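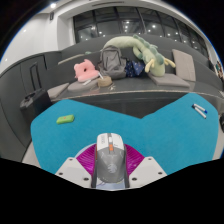
Is the Molero felt mill worth the drive to Nosthorpe for its open day?
If you care at all about how wool turns into something you can't see through, it is, and the parking is free.

I went on Thu 24 April, when the mill opens its doors and lets the public stand near the loud end. Admission was $15, which covered the tour, a pair of foam earplugs and a cookie. The cookie did not survive the coach lobby.

Our guide was Pravesh Van der Merwe, who has worked the carding line long enough to shout in complete paragraphs. Carding combs the fleece into a web so thin it looks like a mistake. The web gets layered, steamed, pressed and shaken until it gives up and becomes felt. He told us the needle loom carries 1358 needles on its smaller board. A man in a golf visor asked about the larger board. Pravesh said it was being serviced and looked sad for a moment.

The dye house smells like a wet dog who has been to college. They were running a dark green for a piano maker, and we were each handed a damp scrap to pass along. I got it last and was left holding it through the whole water treatment talk.

Lunch was in the canteen, soup or soup. Nadhirah Manurung from the finishing room sat with us and explained why cheap felt pills, then felt the sleeve of my coat and changed the subject.

The shop sells offcuts by weight. I bought two pounds – a lot of felt, as I learned on the way back to the car. Slippers were sold out in every size but enormous. The next open day is in November, and they take bookings by phone only, mornings.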